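Spare Switches and Small Parts, Momorura workshop group
14 January 2021
Minutes taken by Ebenezer Laryea

Present: Đạt Phùng (chair), Shabani Kaijage, Shabani Mfaume, Santino Durán, E. Laryea. Minutes of the November meeting accepted after the word "shambles" was changed to "backlog".

1. Push buttons. Đạt reported that the parts cupboard holds 82 assorted switches, 36 of them in a biscuit tin. He proposed coloured caps in the blue tray and everything else in the red. The grey felt stays on the table, the meeting having heard enough last year about scratches. The yellow and red buttons have found the blue tray. Green was on the felt between the two, undecided.

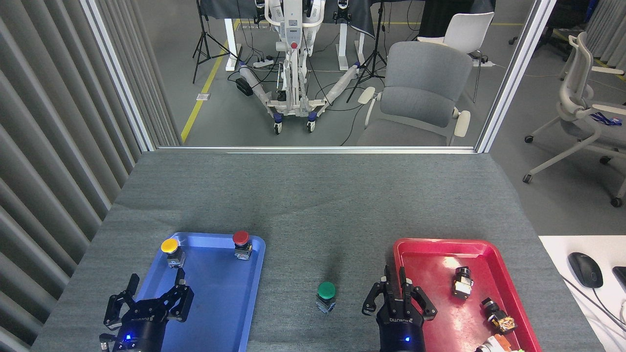
Shabani Kaijage said colour was a daft way to sort switches and she would sooner have them by contact block, as that was what people came in asking for. Đạt said people came in asking for "a green one". Discussion followed — eight minutes of it. Colour carried, four to one.

2. Labels. Lultar has quoted $900 for engraved labels. The meeting admired the quote and resolved to use masking tape. Santino to supply a pen that works.

3. Green button. Ruled to be a coloured cap within the meaning of item 1, and therefore blue tray, with yellow and red. 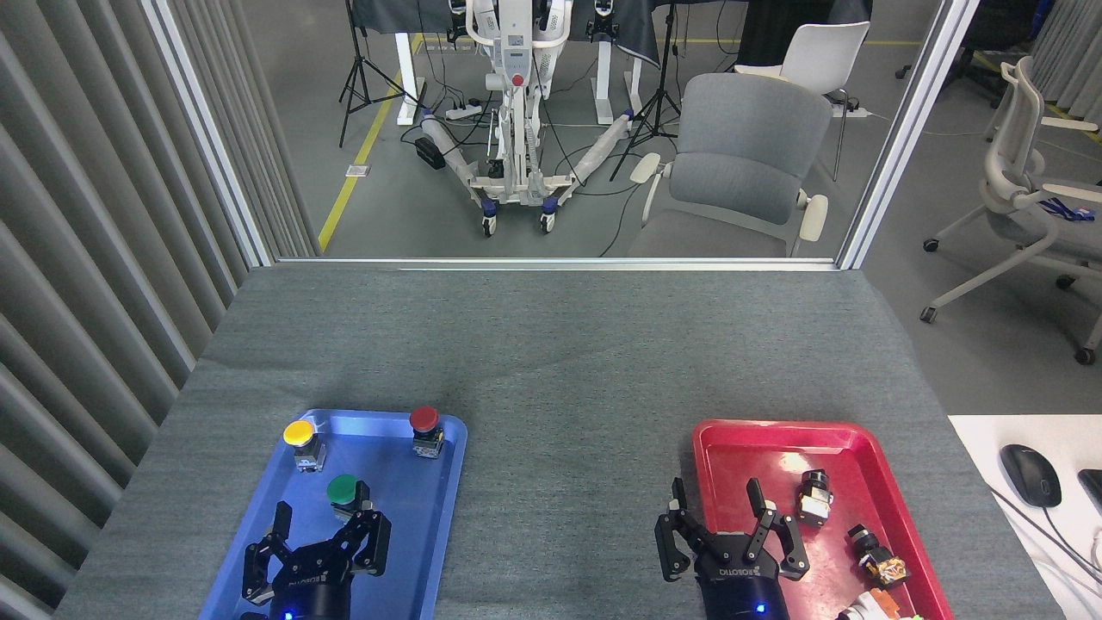
The red tray is to take switch bodies without coloured caps, upright where they will stand. Black does not count as a colour — Shabani Mfaume asked for this to be minuted, and it is. Orange contact blocks do not count either.

4. Other business. The Trandanitz order is still short a box of screws. Santino to ring them again, politely this time.

Next meeting when the tin is empty.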